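Search questions Go

Gripper trials: your questions answered
By Rasha Fakhoury, January 19, 2024

Why do you test on a microwave?

It's a job everyone thinks is easy until they try it with two fingers and no wrist to speak of. A door has an edge to find and a swing to follow, and then there's the shutting. I've tried drawers and jam jars as well, but the door is what sorts the grippers out for me.

Which grippers have you compared?

Two so far, the Hulta and the Pridley. The Wikström is on order (still!) and I'll add it when it turns up. I gave each of them 322 goes at the door, spread over a good few evenings, and I logged every one by hand, mistakes and all.
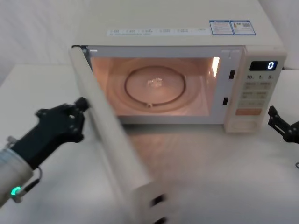
The Hulta got 232 clean ones and the Pridley 593 if you add in the second batch I ran for it in September, which makes the totals a pain to compare, I know. I'm going to redo the Hulta with the same number before I call it. My gut feeling is that the Pridley is kinder when you come in at a bad angle, and the Hulta is better once it's got a proper hold.

Do you need two arms?

For opening, no. I like having the second one there because it can steady the oven, and a light oven will slide about if you pull on it. If you've only got one arm, stick some rubber feet on and see how you get on.

Where should the camera go?

I change my mind on this every month. High up gives you a lovely view of the inside, but the door edge can vanish behind your own gripper just when you want it. Lower down you see the fingers better and lose the depth. I'd start with a high one and add another when you get cross with it.

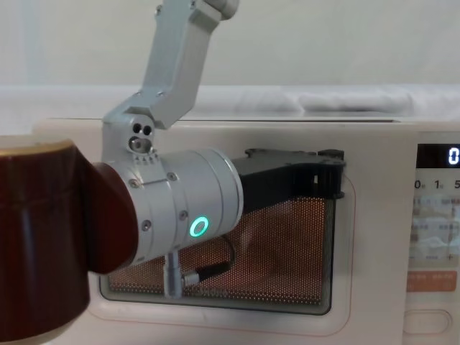
Devendra Grewal wrote in to say he'd put the money into a better controller first, as his arm in Narenville kept jerking at the end of the swing and no camera was going to fix that. Fair point - I'd slow the arm down before spending anything, though.

How long do fingertips last?

I'm on my 3rd set. Swap them when they start to feel shiny.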